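Wokby Board Oil: Frequently Asked Questions

We receive many of the same questions by e-mail, so I have collected the answers on this page. If your question is missing, please write to us and I will add it. The last changes were made in October.
Piyumi Munasinghe, customer letters

What is in the oil?
Linseed oil, pressed cold, and a small part of beeswax. There is no color and no perfume in it. It has a light smell of its own when the bottle is new, and some people like this smell and some do not. The smell goes away from the board after some days.

Is it suitable for vegans?
No, the beeswax comes from bees. We are asked for a version without wax very often. Janaína Barros, who mixes our oils, is testing one, but I cannot promise a month for it.

I have an allergy to nuts. Can I use it?
There are no nut oils in the recipe. Our older product, Navarrete Finish, was made with walnut oil, and it was filled in the same room until we stopped selling it. If you still have a bottle of Navarrete at home, please do not use it on a board for a person with nut allergy.

How do I put it on?
Wash the board and let it dry standing up for one night. Put a spoon of oil in the middle and spread it with a cotton cloth, also on the sides and the bottom. Wait 12 hours. Then wipe off everything that is still on the surface. A second coat is good for a new board, for an old one usually one coat is enough.
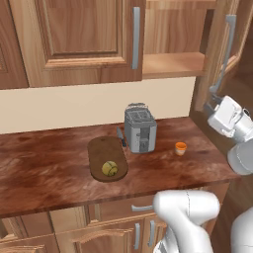 Oval cutting board on a kitchen counter, with the toaster and a small cup to the right.

Why must I oil the bottom too? I never cut there.
The wood takes water from both sides. If only the top is closed with oil, the bottom will swell more than the top and the board begins to bend. We see this in most of the photos which customers send us about boards that rock on the table.

My board is already bent. Can the oil repair it?
The oil cannot repair it. You can try to lay the board on a damp towel with the hollow side down, for one night, and put some heavy books on it. Sometimes it comes back, sometimes only half. After this let it dry slowly, away from the heater, and oil it on all sides.

How often should I do it?
This depends on how much you cook and how dry your home is. Let a few drops of water fall on the board. If they stay round, you can wait. If they go into the wood and leave a dark spot, it is time.

The board feels sticky after two days. What did I do wrong?
Probably there was too much oil and it was not wiped. Rub the board with a cloth with a little fresh oil on it, this makes the old layer soft, and then wipe it well with a dry cloth. Leave it for one more day.

Can I sand the board first?
Yes, if there are deep cuts or the wood feels rough. Start with a middle paper and finish with a fine one. You do not need to go as high as 800, because the surface becomes so closed that the oil does not enter well.

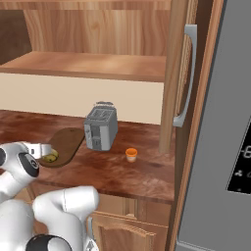 After the sanding, wipe the dust with a damp cloth and let the board dry again before you oil it. The water lifts small fibers, and you can take these off with one light pass of the fine paper. I always do this step with my own boards, also when I am lazy with the others.

How do I remove the smell of onion?
Coarse salt and half a lemon. Rub, wait a few minutes, rinse with cold water. Please do not put bleach on wood. Lemon makes the surface dry, so look at the board the next day and oil it if needed.

What do I do with the cloth?
This is important. Cloths with linseed oil can become hot by themselves and start a fire when they are folded in the trash. Put the cloth in water, or hang it open outside until it is hard and dry. Never leave it in a ball.

How big is the bottle?
The bottle has 116 ml. It is enough for about ten coats on a normal board.

Where can I buy it?
From this website and in our two shops, in Emley and in Stambridge. The Stambridge shop also refills empty bottles if they are clean and still have the label.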